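Evaluation of the Vumo Hand-Held Gripper Kit for Tabletop Packing Work

Project report, second-year robotics stream
Author: Rangi Quinlan
Equipment supplied on loan by Tremia

1. Purpose

The project assessed whether the Vumo kit, a pair of hand-held grippers with onboard cameras, can be used by untrained students to record packing work of usable quality. The kit is offered for hire or purchase. The department wanted a written opinion before renewing the loan in August.

Robot control was outside the scope. No recording made during the project was used to train or drive an arm.

2. Equipment

The hire case held two grippers, charging leads, spare finger pads and a printed quick-start card. Each gripper has two opposed fingers closed by a trigger in the handle. The fingers end in soft blue pads, and these are the only surfaces meant to touch the object. The camera looks forward over the body of the gripper, so the fingers stay in view for the whole take.

Recordings were copied to a laptop and sorted with Cernitlow, the viewer bundled with the kit. Cernitlow installed without trouble but would not open a folder with a space in its name. The quick-start card does not mention this.

3. Method

The task was to move household items between a desk and an open cardboard box using both grippers. Items were chosen to vary in stiffness and size: a plush toy, a braided cable, a padded pouch and small round lids. An ordinary desk was used and the things standing along the back of it were left where they were.

Three operators took part. Each had one practice session and then recorded for 2 hours, with a break at the midpoint. Operators were told to work at a comfortable speed and to finish a failed grasp instead of restarting the take.

4. Results

4.1 Soft items. The plush toy was the easiest object for all three operators. The pads compress the fabric and there is little need to line up the fingers first.

4.2 Thin items. Lids were the hardest. A lid lying flat gives the pads almost nothing to close on, and operators had to tip it onto its rim or drag it to the desk edge. Once held across the rim it was stable. Cables could be lifted reliably but seldom landed where intended.

4.3 Two-handed work. The second gripper often enters the first one's view. This did not hide the object as often as expected — the larger problem was the grippers knocking together over the box. A shallow box was better than a deep one in this respect.

4.4 Comfort. Two operators reported a sore wrist by the end of the session. The weight sits well forward of the hand. The Pomare wrist strap, sold separately, was not tested.

4.5 Files. Cernitlow flagged 6 takes as incomplete. All were traced to the record button being released early.

5. Recommendation

The kit is suitable for coursework involving rigid or soft items larger than the finger pads. Work with flat items should wait until the narrower pads listed in the Tremia catalogue have been tried. The loan should be renewed for one term. Purchase at the quoted $2000 is not recommended until the wrist strap has been assessed and the folder fault in Cernitlow is fixed.

6. Views from the gripper cameras

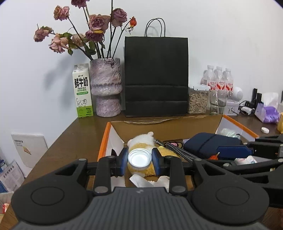
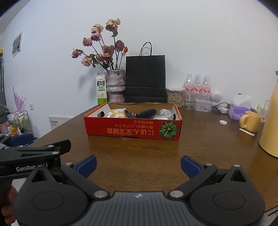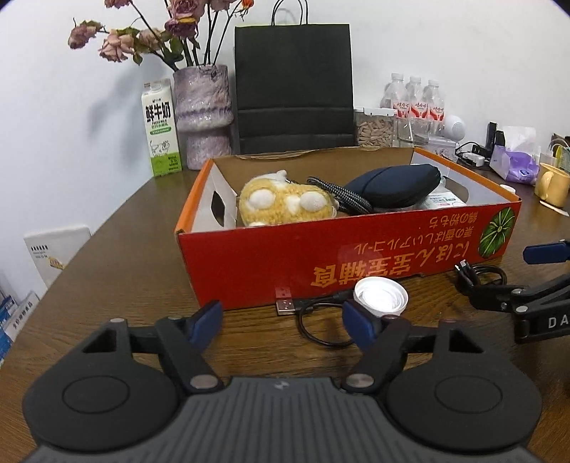

Figure 1. Packing task seen from the gripper cameras. First view: round lid held between the finger pads. Second and third views: fingers apart, with the open box behind.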